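follska-bimanual / README

Flarcombe control + perception stack for the two-arm bench, plus the data that goes with it. Last proper edit November 29, 2019. Sections marked OLD are old, don't trust them.

What's in the repo

ctrl/ joint and hand controllers, both arms
percep/ object poses from the head camera
plan/ task graphs, one file per task
tools/ replay, trimming, label viewer
data/ index only. Actual recordings live on the Droltstead store, ask for access first

Task set "balloon"

2463 recordings after trimming. 187 thrown out, mostly clock drift between left and right arm logs, a few where the hand joints stopped reporting halfway. Rejected ones are still listed in data/rejects.txt with a reason code, please don't quietly put them back.

The task graphs are short. Each node says which hand leads, what it should be holding and what pose error we put up with before replanning. The scissors node is the only one where both hands own the same object, so neither hand leads and the planner treats the two arms as one closed chain. 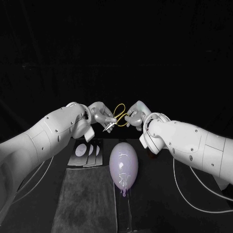 Closed chain mode is in ctrl/chain.py. It needs both wrist force estimates to be zeroed before grasp. If you forget, the arms fight each other and the watchdog drops you to hold. Not a bug. Gains are in ctrl/chain.yaml, leave the damping alone unless you've got a hand on the stop button.

Finger targets are per joint, no synergies. We tried synergies in April and the loop handles came out wrong every time, the finger that goes through the loop needs its own target.

Perception notes

Shiny things are hard. Depth on the balloon has holes in it wherever there's a highlight, so we fit an egg shape to the outline instead and take height from the table plane. Clear plastic is worse, currently masked out by hand in percep/masks/. Black table on black curtain is fine for segmentation but the far table edge gets lost, so the plane fit uses the towel and the card shapes as well. Yes this means if you move the towel you must refit. Run tools/refit_plane and wait for the green line.

White arms wash out if exposure is on auto. Fix it at 2000 microseconds before you start the recorder.

Tool in hand tracking: pose comes from the hand joints, then gets nudged by the camera if the camera is confident. Thin metal shafts hardly ever show up in depth so in practice it's the handle colour doing the work. Yellow threshold is in percep/tool.yaml. The jar gets an upright cylinder model and nothing cleverer than that.

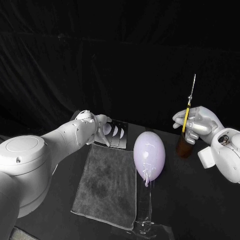 4 min read

Running it

1. start the arm drivers (left first, the right one waits for it)
2. tools/refit_plane
3. plan/run balloon --dry
4. check the dry run in the viewer, then the same again without --dry

Dry run does everything except send commands. It will not catch a bad wrist zero, see above.

Replay of a recording goes through tools/replay and needs the same controller version it was recorded with. The version is in the header. Replay will refuse if they dont match, there is a --force flag and you shouldn't use it on hardware.

Known problems

- planner sometimes picks an elbow-out path on the left when the right hand is already near the jar. Safe but slow
- label viewer crashes on files with no labels
- leite branch has a newer grasp checker, not merged, tests failing
- time stamps in the oldest logs are local time, everything else is UTC
- egg fit jumps when a hand passes in front of the balloon. Filter helps a bit, proper fix is to freeze the fit while it's occluded. TODO

Labels

Step boundaries were marked by hand, one pass, no second check. Expect them to be off by a few frames. Success field is blank on a lot of recordings, blank means not labelled, it does not mean failed.

Licence: internal to Flarcombe for now. Leite people can use it under the existing agreement. Anyone else open an issue and we'll get to it when we can.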